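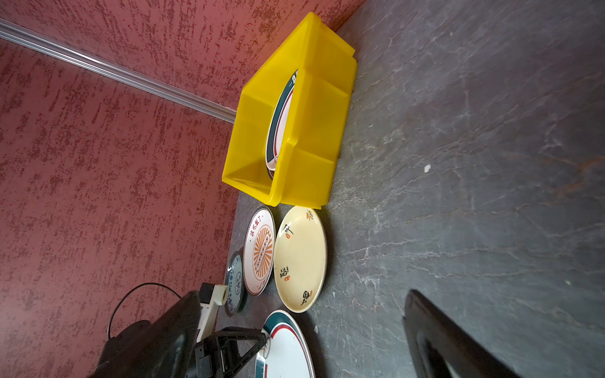 Plates and crate, back room.

About Holloway Plate Hire

We lend plates. People who find this page usually expect a longer answer, with a founding story and something about passion, and we've never been convinced that any of it helps you get 65 place settings to a church hall by noon.

Holloway started in March, 21 years ago, when Rosalind Obi bought the stock of a restaurant that was closing and found she couldn't sell it. Secondhand plates are worth almost nothing. Lending them out turned out to be worth slightly more than almost nothing, and that has been the business ever since. Eetu Huttunen joined a few years later to drive the van and now does the books too. We own 3304 plates as of the last count, which Eetu doesn't trust.

What we keep

Most rental companies will tell you a table looks better when everything matches. Maybe so. We've watched a lot of dinners and haven't seen a guest check. Our plates came from noodle shops, diners, a hotel or two and one cooking school, and a good part of the stock has somebody's lettering or slogan on it. If you want plain white, we have plain white, but you have to ask, and you'll get it in sets of 29 for reasons that go back to the hotel.

The printed plates are the ones people come back for. We were slow to believe this. Rosalind wanted them gone in the first year and still calls them the loud ones.
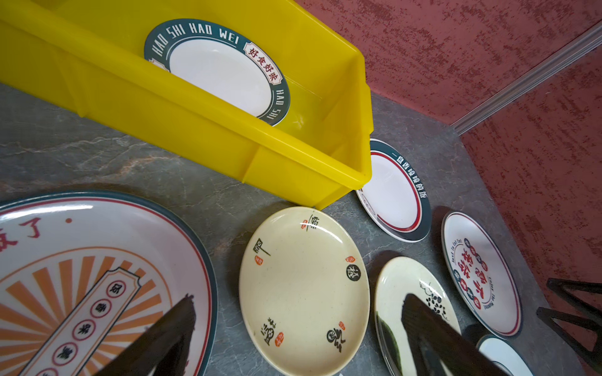 Some of the loud ones. The teal border at the top reads "HAO SHI HAO WEI," and the plate lower down says "Just To Eat Eat."

How we pack

Plates travel in plastic crates, on edge where they fit that way. We tried the padded sleeves sold under the Puker name and went back to crates within a season. We also paid for a stacking system called Bruler, which promised fewer chips. We got the same number of chips and a monthly bill.

Sorting is done by hand. Everything comes out of the crate and gets laid flat so we can look at the rims, then it goes back by border color and size. Could this be faster? Probably. Every few months someone writes to offer us a way, and so far each one has cost more than the plates.

Please scrape before you return. You don't need to wash. We'd wash them again anyway, and we have doubts about your sponge.

What we don't do

No glassware, no linens, no chairs. We don't use the word "curated." We don't offer a sustainability score, although an old plate used four hundred times seems a reasonable thing to own. For flatware, try Bostevus across the river, and count it when it arrives.

Breakage is charged at a flat rate per plate. Chips under the rim are on us.

Page updated June 6, 2025

Comments

marguerite_t: Used you for my dad's retirement. Half the table spent dinner reading their plates to each other. One came back chipped and you didn't charge, thank you.

Dov: Is the cream one with the black characters available in a set? My wife wants eight.

Holloway Plate Hire: Dov, we can't promise eight. Call and Eetu will look.

pk_in_the_valley: sets of 29 is a strange number

Lorna B.: Bostevus shorted me two forks so yes, count.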